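Zumwood folding project, data check-in, August 30, 2022

Present: Lâm Võ (minutes), others late.

1. Count stands at 843 examples. Moltden asked for more. Moltden always asks for more.

2. Pink folding task. Agreed that "neatly" will be struck from the instructions until someone defines it.
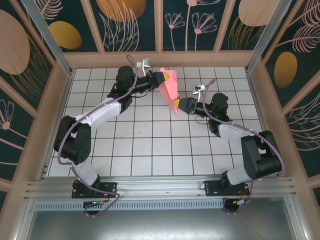

Pink piece, both views.

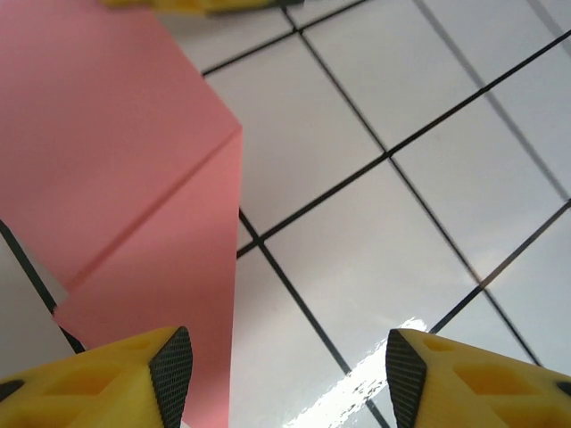
Question from the floor: Do fumbled runs get deleted?
Reply: Keep them, tagged as fumbled, in their own folder.

3. Tagging backlog to Lâm, who was taking minutes and couldn't object in time.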